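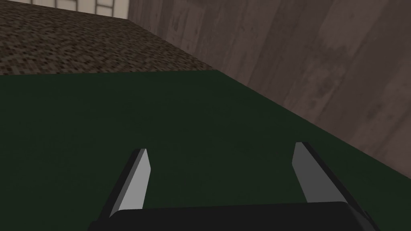 Dark green top against a reddish-brown side panel

Workroom > Tables and Tops > Cutting Tables > Stirkero Cutting Table

We use cookies to remember what's in your basket. By carrying on you agree to this. OK / Settings

Stirkero Cutting Table

If you have ever cut out a winter coat on the living room floor, with one knee on the pattern and the other on the cat's favorite cushion, you already know why people end up wanting a proper table. The Stirkero is the one we sell the most of at Medenano, and it is the one I'd point my own sister to (I did, and she has the long version with the drawer).

It stands 36 inches high, so most people can cut standing up without that ache across the lower back that sets in after the second sleeve. If you are very tall or rather short, tell us when you order. Algirdas Vaher builds the legs for us and he will happily make them up to 3 inches longer or shorter at no extra charge, though it does add a week or so to the wait.

The top is covered with a dense green mat that takes a rotary blade well and closes up again after light cuts. Heavy pressure will leave a mark sooner or later, whatever the mat. Please don't iron on it! We had one come back last April with the shape of an iron in it as clear as a footprint, and there was nothing to be done but fit a new mat. Replacement mats are kept in stock and go on with the same clips.

Both ends fold down. With the leaves dropped the table takes up nearly 2 feet of floor, and the casters lock with a push of the toe, so you can roll it behind a door when company comes. Pouran Jafarzadeh, who does our alterations classes, keeps hers folded most of the week and says the only trouble is remembering to take the pins off first.

Details
Height: 36 in standard
Top, leaves up: 60 x 36 in
Weight: 84 lb
Mat: green, plain, no printed grid
Casters: 4, locking
Item number: 753
Price: $169 for the table, mat included

A word on the plain mat, as we get asked. Plenty of sewers like a printed grid, and the Jaltoler mat has a good one in inches that will fit this same top. I find the lines swim in front of my eyes under a patterned fabric, and so the plain mat is what we send unless you ask for the other - just put "grid" in the order notes.

The table comes flat in two boxes, and they don't always travel on the same truck. Give the second one a couple of days before you call. You will need a Phillips screwdriver and somebody to hold the far end while you put in the first legs. Leave all the screws a little slack until the whole thing is upright, then tighten them.

Orders placed by 28th September ship with the old style handles, which are brass colored. After that they will be black.

Questions about sizes or spare parts go to Ieva Siliņa in the shop, mornings are best.

You may also like
Lau Pressing Board
Jaltoler Grid Mat, 60 x 36
Stirkero Side Drawer
Pattern Weights, Set of 8
Spare Locking Casters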